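4. Getting to the workshop and preparing your room

This section is for participants who come to the Niline autumn workshop in person. If you follow the sessions online, go to section 6. Please read all of section 4 before you book a ticket, as some steps must be done from home.

4.1 Before you travel

1. Open your confirmation message and find the booking code. The code has two letters and four digits. You will need it at the guest house and again at the registration desk.

2. Check the name on the confirmation. It must be the same as in your passport or identity card. If there is a mistake, write to Zerrin Yüksel at the workshop office and put the word NAME in the subject line. Do not make a second booking.

3. Choose your arrival time in the form. The latest day for changing it is 11/5/20. After this date the form is closed and changes are possible only by telephone.

4. Print the travel sheet or save it on your phone. The mobile signal is weak in the valley, and the sheet does not open without a connection if you did not save it.

Note: Participants who need a letter for a visa should ask for it before step 3. The letter shows the arrival time and we cannot change it later.

4.2 From the station to Honunier

Honunier is the name of the conference center and also of the bus stop in front of it. All talks, poster sessions and the closing dinner are in the same building.

1. Leave the station by the north exit. Buses for the center do not stop on the south side.

2. Take bus 4 in the direction of Peixoto. You can buy the ticket from the machine at the stop. The driver does not sell tickets.

3. Get off at Honunier. The stop is announced only in the local language, so look at the screen above the door.

4. Walk up the ramp to the main entrance and follow the green signs to registration.

Caution: After the last evening bus there is no public transport up to the center. If your train arrives late, call the night number on your travel sheet. Volkan Özkan will arrange a shared taxi. The price of the taxi is not included in the fee.

Participants who come by car can use the lower parking lot. Put the parking page of the travel sheet behind the windshield, with the printed side up. The upper lot belongs to the clinic next door, and cars without a clinic permit are towed.

4.3 Registration

1. Give your booking code at the desk. The desk is open in the mornings and during the coffee breaks.

2. Take your badge and wear it where it can be seen. It opens the side door when the main entrance is closed.

3. If you give a talk, take your slides to Relu Coman in the projection room at least one session before yours. Bring them as a PDF. Videos should be given as separate files.

4. Poster authors receive a board number together with the badge. Pins are at the boards. Please do not use tape.

4.4 The guest house

Rooms are in the Gellotari guest house, a walk of some 4 minutes from the center by the garden path. Two rooms share one kitchen corner. Breakfast is served at the center, but you may cook in the kitchen corner in the evening.

1. Collect the key from Leokadia Bednarek at the reception. Sign the inventory sheet for the kitchen corner.

2. Compare the sheet with what you find in the kitchen. Report missing items on the first evening.

3. Turn on the stove switch on the wall. The red lamp must be lit before the plates can heat.
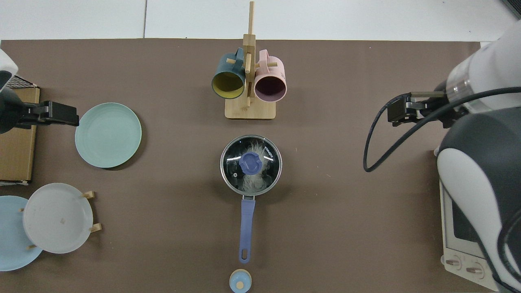

Fig. 4-2. Kitchen items: mugs on the mug tree, small saucepan with glass lid.

4. After use, turn off the wall switch and wash everything you used. Put the things back in their places for the people in the other room.

Caution: Do not leave the stove while it is on. The smoke alarm is connected directly to the fire station, and a false alarm is charged to the room.

Note: Quiet hours begin when the garden lights go off. Please do not use the kitchen after that time.

4.5 Leaving

1. Return the key before the first session of the last day. Luggage can stay in the room behind reception until the evening.

2. If you need a certificate of attendance, ask Umut Ersoy for it at the registration desk. Certificates are not sent by mail.

3. Give back your badge. The box for badges is at the main entrance, next to the bus timetable.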